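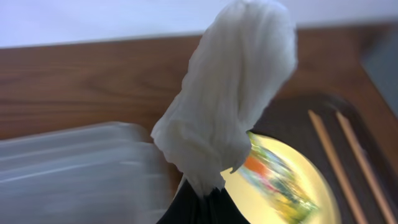 Soft things are the hard part, the students told us as soon as we had our coats off, and anyone who came to see fast machines would do better to start in the other hall. A rigid block stays the shape you left it. Paper and cloth do not, and the club had picked its tasks for the year with that in mind.

This was the open afternoon of the student robotics club at Brannigan College, on March 15, 2019. I went with a small group from our own after-school club at Istell, partly to see what older students do and partly to find out what it costs. We signed in at the front desk, were given a paper map and walked across the yard to the workshop block, which is behind the sports hall and badly signed. Allow ten minutes if you are coming from the bus stop.

The club has 19 members this year. They are split into teams, and each team has one term to get an arm to do a household job. The jobs are written on cards and drawn at the start of the year in September. The table-clearing team had drawn what the rest of the club thought was the worst card. Their job covers paper towels, chopsticks, plates, trays and plastic boxes with lids, and the arm has to deal with them in whatever order they are found.

The team uses a camera mounted low, near the gripper, so the picture moves when the arm moves. Visitors asked why they did not simply fix one to the ceiling. They have tried that. A ceiling view is steady, but the arm gets in the way at the moment of the grasp, which is when they most want to see. From the wrist you see what the finger is about to touch. The price is blur whenever the arm swings, and a good part of their spring term has gone on choosing which frames to keep.

Every attempt is driven by hand first. A student moves the arm through the job with a pair of handles, and the computer stores the pictures along with the position of each joint. They had 131 complete runs of the table job when we visited, and 2,585 shorter clips in which only a single item is picked up or put down. The runs are kept in a shared folder and each has a line in a logbook saying who drove it and what went wrong. I was allowed to read a few pages. "Dropped, picked up again" was the most common entry. One just said "lunch".

Crumpled paper is awkward for two reasons, as far as I understood it. The folds are different every time, so there is no fixed place to hold it. And a bunched towel is large for its weight, so it can hide the things behind it from the camera once it is lifted. The students now pinch it low down and raise it before moving sideways. Earlier in the year they closed the gripper around the middle, which held well but often dragged a chopstick along too.

We were given 3 turns each at the handles. They are stiffer than they look and there is a short delay, enough to make you overshoot. Our youngest member managed best out of our group. I knocked a plate on my first turn and was told to carry on, as mistakes are stored with everything else.

The other teams were on folding, sorting and opening jars. The folding team had their arm switched off while they replaced a cable, so we saw only a recording. The jar team use a gripper made by Putier and have cut their own rubber pads for it. The sorting team were rewriting their program and were polite but plainly busy.

At half past three there was a short talk about the Imham Cup, the regional contest that the club enters each year. Teams get a table laid out by the judges and a fixed time to clear it. Points come off for anything dropped on the floor. Nothing may be taped or glued down, and the operator must stand behind a line once the run starts. Last year Brannigan went out in the first round when a plate slid off its tray, and the table team have been practising with trays ever since.

On cost, the answer was that the arm is by far the largest item, and that the college paid for it. The camera, handles and spare fingers came out of the club's own money over two years. They suggested that we begin with a small second-hand arm and a single task, and said they would lend us their task cards to copy. I have since had these by post.

The workshop is warm and quite loud when the jar team are running. There is tea in the corridor. Parking is on the street only, and the yard gate is locked at five.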